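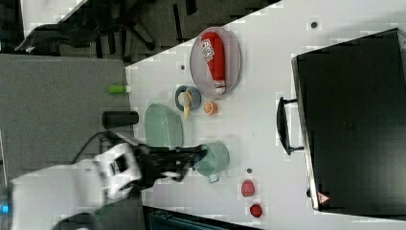
1/ Squeeze bottles and viscosity, a short thread. Ketchup is a shear-thinning fluid with a yield stress. Below a certain applied stress it behaves as a soft solid and stays where it is. Above it, the fluid moves, and the faster it moves the thinner it gets. A red squeeze bottle lying on its side, like the one across the gray mesh plate, is a fair place to start, as gravity has very little to work with in that position.

2/ Yield stress for a typical tomato ketchup is in the tens of pascals. I measured three jars and one bottle in June with a vane spindle. The highest reading was 50 Pa, from the Flesance, straight out of the fridge. The lowest was 14 Pa, from Pokau, which lists more vinegar and less tomato paste.

3/ Glass bottles are awkward for this reason. Turn one over and the only stress at the wall comes from the weight of the column. For a narrow neck that weight is often below yield. Nothing moves. You hit the base, the stress spikes, the plug lets go, and now you have a much thinner fluid and a lot of it.

4/ A squeeze bottle replaces weight with pressure. You set the stress with your hand, and you can stop setting it. Flow ends when the wall stress drops back under yield, so the tip doesn't drip much. Honey has no yield stress worth mentioning and will keep dripping from the same cap.

5/ Most of the squeeze caps I've taken apart have a slit silicone valve. The slit opens outward under pressure and folds slightly inward when the bottle recovers its shape and pulls air back. If the valve is torn, air still gets in, but product leaks out on the shelf.

6/ The watery first squirt is syneresis. The pulp network settles and pushes out serum, which collects near the outlet if the bottle is stored cap down. Shaking mixes it back in. It also breaks some of the structure, so the yield stress reads lower for a while – mine needed 20 minutes to recover to within 90 percent of the resting value.

7/ Temperature matters less than people expect. Between fridge and room the Flesance dropped by a fifth. The Işık dropped by slightly less. Particle size and pectin content do more than temperature does, and you can't change those at the table.

8/ Mustard for comparison: lower yield stress, finer particles, separates faster. Mayonnaise is an emulsion and a different problem. I'll do that one separately when the Clidska samples get here.

9/ Method notes. Four-blade vane, 600 ml beaker, rest time the same for every sample, three repeats each. No correction for end effects. Treat the numbers as good for ranking brands against each other and not much beyond that.

212 shares · 38 comments

Gunvor Fjeld
Did you pre-shear before the rest period? My values for tomato paste wander all over if I skip it.

petra_k
So storing it cap down is what causes the watery bit? I've been doing that for years.

dullknife
Waiting for the mayonnaise thread.

halvard77
Would like to see the same test on a bottle that's been open for a month.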